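Bottles, tables and a lot of tasting at the Plolent syrup swap

Apr 19, 2018

I went over to the Plolent hall for the spring syrup and cordial swap meaning to stay for half an hour, and I came home three hours later with a tote bag so heavy I had to switch shoulders on every block. If you've never been, the idea is simple. You bring drinks you made or mixed yourself, in bottles, and you leave with somebody else's. No money changes hands except for the snack counter (get the cheese rolls, they go fast!).

This was the biggest one yet. The sign-in sheets added up to 200 people, and that's a lot for a room where the coat rack falls over if you look at it wrong. The December swap was cozy by comparison, mostly regulars and a lot of ginger. This time I saw plenty of faces I didn't know, a whole group who had come in on the 7 bus from Civlow, and kids running back and forth with paper tasting cups.

The hall got new floors over the winter and they look great, a warm tan wood grain that makes the old place feel twice as bright. White folding-out tables went along the walls and a few in the middle, and I liked that setup a lot better than the one long row we had before. You could stop and talk without a line forming behind you. My only gripe is the lighting near the back door, where I had to hold every label up to my nose to read it.

Now for the drinks. The Nara garden club had the table everybody was talking about, with a rhubarb and vanilla syrup that I would happily pour on pancakes for the rest of my life. They ran out before I got back with my trade, so I'm putting it in writing that I want to be first in line next time. There was a dandelion cordial that tasted like honey and grass (better than it sounds), a sour cherry one that made my eyes water, and more kinds of iced tea than I could try. Somebody had even made root beer from a family recipe and was very tight-lipped about what went into it. I guessed wintergreen and got a shrug.

The shake test was back too. You take a small bottle, give it a good shake, and the one that keeps its foam the longest wins a jar of pickles from Pešek, the deli on the corner. I have entered twice and lost twice. My black tea with plum went flat in no time, and I'm told I should be using less syrup. We'll see. The crowd around that table was three deep for most of the afternoon and the cheering got pretty loud for a contest about bubbles.
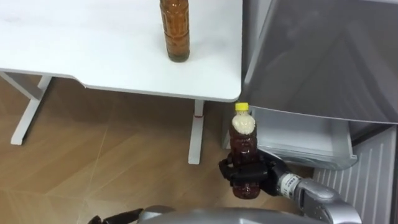 Reddish-brown with a thick white head under the yellow cap, and a taller amber-brown bottle on the table behind it.

A few practical things before I forget. Several people asked about bottles, and plastic is fine as long as it's clean and has a cap that closes tight. Please write what's in it and the day you made it, and list any nuts. I picked up two bottles that just said "red," and I still don't know what I'm drinking with dinner tonight. If you left a blue cooler bag behind, it's in the hall office, and you can get it by calling the front desk at extension 2288.

The next swap doesn't have a date yet, but the sign-up sheet for tables is already on the board by the entrance and half the spots were taken when I left. Pešek has promised pickles again, the spicy ones this time. I've got plums in the freezer and a new plan for the foam.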